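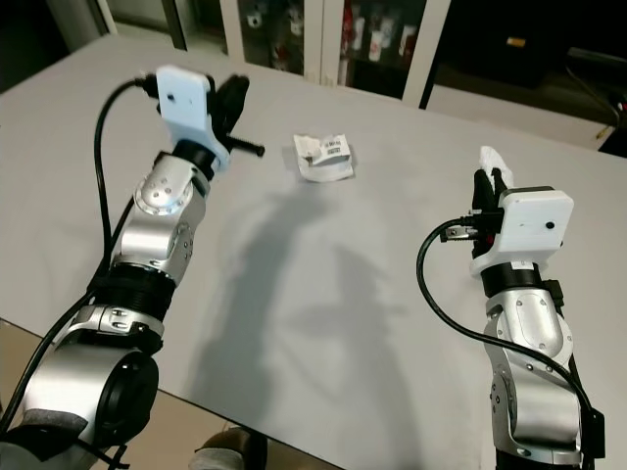

Re: Coat and blanket drive, what we need for next January

Filed under: List archive, Community Giving, Ellum

From: Wagner Peixoto
To: Ellum Neighbors list
Date: 13 May 2024

Spyros Karamanlidis wrote:

> Before we all forget how last winter went, can we settle the
> drop-off points? We took in 146 coats and had to turn people
> away from the Climton Street hall twice when the closet was full.
> I'd also like to know if we are still taking blankets. They take
> up a lot of space and we gave out fewer of them than coats.
> Spyros

Spyros, thanks for starting this early.

Drop-off points: I asked at the Trinen branch library and they will hold a bin for us for the whole month. It has to be emptied every evening by 7, which means we need a driver on that side of town. I can do the first week. Climton Street stays as the main location, but I would like to move the sorting to the back room and leave the closet for finished bags only.

Blankets: I would keep them, with a limit. The family shelter on Yusuf Road asked us for 50 and we gave them 11 fewer than that. If we collect for the shelter first and stop when we reach their number, storage should not be a problem. Twin size or larger, washed, no electric ones.

Children's sizes ran out first last time. Toddler coats were gone in the opening weekend and we still have a rack of men's large. The flyer should ask for kids' coats at the top, in bigger type. If anyone has the original file for the flyer, please send it to me, I only have a printed copy.

Still open: who keeps the key to the back room, and whether we wash coats ourselves or ask people to do it before they donate. I lean toward asking. Reply to the list please, not just to me.

Wagner

This archive uses cookies to remember your reading preferences. Accept | Settings

Last updated: May 2024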